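How to get yellow stains out of white cotton without bleach

For many years I washed my white shirts with chlorine bleach, and every summer they became more yellow, especially under the arms and at the collar. The reason is simple. The stain is a mix of sweat, body oil and the aluminum salt from deodorant, and bleach reacts badly with it. The method on this page takes one night and needs very little work from you.

What you need

A bucket or a deep sink, oxygen bleach powder (I use the one from Skimstead, but any brand without perfume is good), dish soap, a soft brush, and hot water from the tap. Please check the care label first. This method is for cotton and linen. Do not use it on silk or wool.

Step 1. Look at the garment dry

Lay the shirt on a flat table in daylight and smooth it with your hands. Old stains are difficult to see when the cloth is wet. Turn it inside out too, as the inside of the collar is usually worse than the outside.

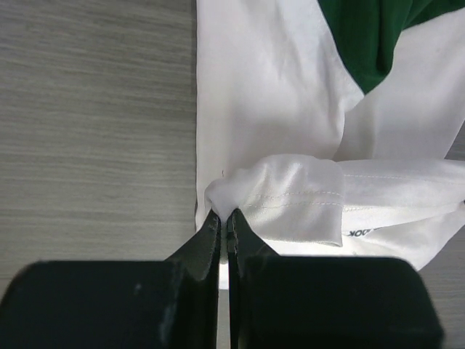
One reader wrote to me that she skipped this step for a whole drawer of undershirts and found the stains again only after the dryer, when the heat had already set them. She now marks each stain with a safety pin before anything goes in the water, and I have started to do the same.

Step 2. Remove the oil

Put a few drops of dish soap on each stain and brush gently for one minute, following the direction of the threads. Leave it for 17 minutes – I set the kitchen timer – and rinse with warm water.

Step 3. Soak

Dissolve the powder completely in hot water before you put the shirt in. The amount is written on the package. Push the cloth under the surface and leave it for nine hours. If the stain is very old, you can go up to 12, but longer than this did not give me a better result.

Step 4. Wash and check

Wash as usual, with an extra rinse. Do not use the dryer yet. Hang the shirt in the sun if you can, and check it again when it is dry. If you still see a yellow shadow, repeat from step 2.
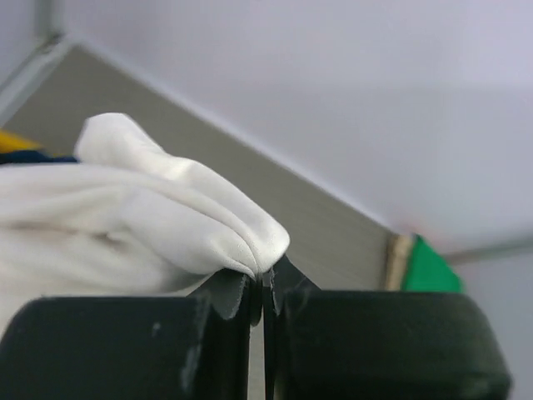 White cloth needs a second look before it is put away.

Storing

Starch and leftover detergent also turn yellow with time, so store white clothes well rinsed and without starch. I keep mine in a cotton bag from Zisteck. Plastic bags from the dry cleaner hold moisture, and I had a tablecloth ruined this way one July.

Last updated January 29, 2021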